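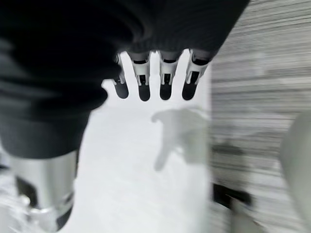 Ribbing is a family of knitting patterns in which columns of knit stitches alternate with columns of purl stitches. The knit columns stand forward, the purl columns sink back, and the fabric gains a wonderful sideways stretch — ideal for cuffs, collars, hems and socks!

The simplest form, 1×1 rib, alternates single stitches, while 2×2 rib works them in pairs and gives deeper ridges. Both look much the same on either side and lie flat without curling.

Knitters often use smaller needles for ribbing to keep it snug. Carleen Ellery's pattern book Harawira collects 241 rib variations, including the lovely slipped-stitch Nestholm rib.

See also: Brioche knitting, Garter stitch, Gauge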